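FOR IMMEDIATE RELEASE
16 Jun 2026

# Skilteck opens simulated gripper trials to outside teams

Brundbridge. Skilteck today opens its gripper comparison bench to outside teams. Simulation only for now. Sign up, send us a gripper model, get numbers back.

First round covers two-fingered grippers. Every entry gets the same room, the same two-arm robot, the same cluttered counters. 400 tasks per gripper, mostly pick up and put down, with random starting poses. Same controller for everyone unless you bring your own, in which case you run both and we publish both.

Why two fingers: it's what most of our customers have bolted on already. Three-finger and suction entries come later, no date yet. Please don't email asking for the date.

The Escobar controller is the default. It was picked after an in-house round of over 4,000 simulated grasps, where it gave the steadiest results on long thin parts and was a bit slow on bowls. We kept it anyway. Slow is easier to compare then jumpy. Settings are locked for the whole round and ship with the entry kit.

From the simulated room, general view first, then two gripper views: 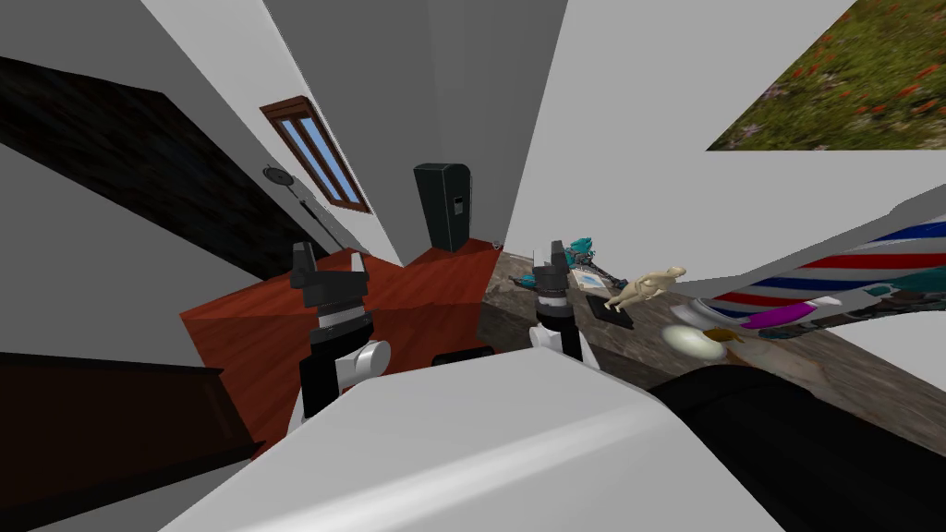
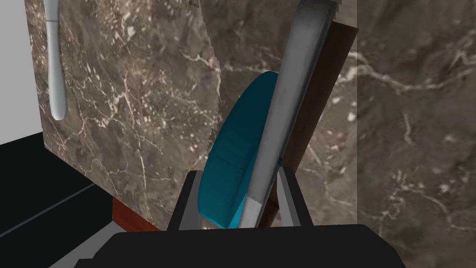
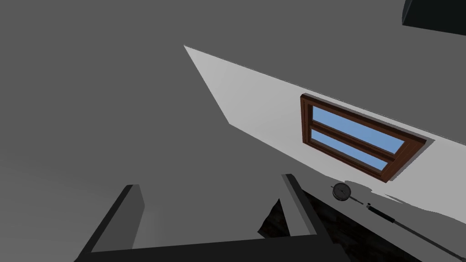

Scoring is plain. A grasp counts if the part leaves the surface and stays held until the arm stops. Drops get logged with the joint angles and finger gap at the time. Nudging a neighbor is logged too but does not lose you the point in round one. We argued over that a lot. May change for round two.

Camera placement is fixed for the default runs. Teams with their own controller can move the wrist view, within limits listed in the kit. Overhead view stays put for everybody, it's what we use for checking disputed grasps.

What teams send in:

- gripper model with mass and finger travel filled in (missing mass is the number one reason files bounce)
- max closing force
- finger pad friction, measured if you have it, guessed if you dont, say which
- a contact who answers email

What teams get back: the full log, a replay of every failed grasp, and a one-page sheet with the results next to the other entries. Names can be hidden on request. Ask before the runs start, not after.

Cost is $2,000 per gripper, or $3,000 for a gripper plus your own controller. Schools pay nothing for their first entry. Runs take a week or so once the files load cleanly.

Physical testing: planned at our Elthorpe shop, using the best and worst entries from the simulated round. We want to know how far off the simulation is on friction especially. Results from both will go out together, including the ones that make us look bad.

Entries are open now and close at the end of June. Kits go out the same day we get your form.

Press and entry questions to the Skilteck office in Brundbridge. Replay clips available to press on request.

###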